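Planner update: drainboard cell, wrist-view tracking and the new contact filter

The Skulier software group closed out its January test block on the sink cell. The main result is that the planner and the wrist-view tracker now share one clock, and the long-standing lag between them is gone. The rest of this item covers what changed, what broke on the way, and what is still open before the Langat branch is merged.

Until this release, Wondano (the motion planner) took its picture of the world from a snapshot. The tracker wrote a set of object poses, the planner read them at the start of a move, and the move ran to completion unless a joint torque limit was crossed. That was acceptable for open bench work. It was a poor fit for a sink, where the arm has to reach over a rim and down along a sloped metal face, and where an error of a few millimeters at the start of the reach turns into an unplanned contact at the end of it.

The new version reads poses continuously. Each pose carries the time of the exposure it was computed from, and Wondano moves it forward to the control tick before using it. Poses older than 155 milliseconds are dropped. If no valid pose remains for an object that the current move depends on, the arm slows to its hold speed and waits. It does not replan on its own during a hold. Operators who want that behavior can turn it on with the replan-on-hold switch, but it is off by default, and the group recommends leaving it off near glass.

Most of the tracker work went into brushed steel. A ribbed drainboard gives a detector plenty of edges, but many of them are highlights, and highlights move when the wrist moves. The old tracker fitted planes to whatever edges it found. As the wrist rotated, the bright line on a rib slid across the metal, the fitted plane followed it, and the planner received a surface that appeared to tilt under the hand. On the logs we replayed, this one fault accounted for most of the aborted reaches.

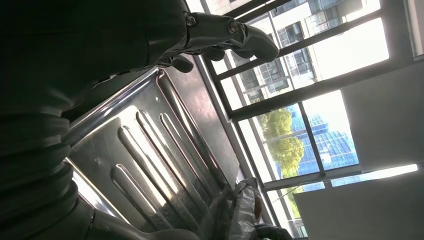 The fix has two parts. First, every edge is now tested against wrist motion over a short window. An edge that belongs to the metal should move in the view as the kinematics predict. An edge that drifts from the prediction is marked as specular and gets no weight in the plane fit. Second, the fit now uses the spacing of the ribs as a constraint. The drainboard model holds the rib pitch as a fixed value, so a candidate plane that implies uneven spacing is rejected before it reaches the planner.

Window light remains the harder case. With daylight behind the work surface, auto-exposure settles on the brightest region and the near side of the metal goes dark. Locking exposure helps at one time of day and hurts at another. The current build meters only on the region where the planner expects the next contact, which Wondano already knows and now passes to the camera driver with each segment of the path. Anything outside that region is allowed to blow out. This makes the recorded video less pleasant to look at, and we have had complaints from people who review it by eye. The tracker scores better, so the setting stays.

Thin plastic is not solved. A crumpled bag returns a different outline from nearly every angle, and the segmentation network splits it into pieces or merges it with the surface behind it. For the present, Ruterov (the perception package) assigns anything it classes as film to a keep-out volume with a soft boundary. The planner may pass through the outer part of that volume at reduced speed but may not place a fingertip target inside it. This is conservative and costs some reachable area near the lower edge of a board. A proper film model is on the list, with no date attached.

The contact filter is new in this release. Previously, any torque spike above threshold counted as a collision. With ribbed metal, a fingertip dragged across the grain produces a regular series of small spikes, and the old logic would stop the arm on the first one. The filter looks at the spacing of the spikes against fingertip speed. If the two agree with the known rib pitch, the event is logged as sliding contact and the move continues under the force cap. If they disagree, or if the first spike exceeds the cap, the arm stops as before. The cap itself is unchanged at 15 newtons, and the filter has no authority to raise it.

Two regressions were found and fixed during the block. One was a sign error in the time correction that showed up only when the wrist was turning toward the base. The other was in the log writer, which rounded exposure times to whole milliseconds and made replayed runs differ slightly from live ones. Logs recorded before the fix can still be replayed, but the timing comparison should be ignored for those files.

Users of the self-occlusion mask should also note a change. The fingers and forearm cover a large part of the wrist view in a downward reach, and the mask is now rendered from measured joint angles instead of commanded ones. The flexible sleeve on the forearm is still treated as a rigid tube with a padded radius. In strongly bent poses the padding is wider than it needs to be, and valid pixels along the sleeve are thrown away. Nine poses in the regression set are affected. None of them fails outright, but pose confidence falls low enough in those cases that a slow-down is likely.

Upgrade notes are short. The pose message has a new required field for exposure time, and any node that publishes poses without it will be refused at startup with an error naming the node. Existing board models need a rib pitch entry; set it to zero for flat surfaces, which turns off both the spacing check and the sliding-contact test. Camera drivers that do not accept a metering region will fall back to full-view metering and print a warning once per session.

The Langat branch will be frozen on 20th January, and only fixes to the timing code and the contact filter will be taken after that. Reports on the new metering behavior are wanted in particular, with the raw log attached and the camera driver version given in the first line.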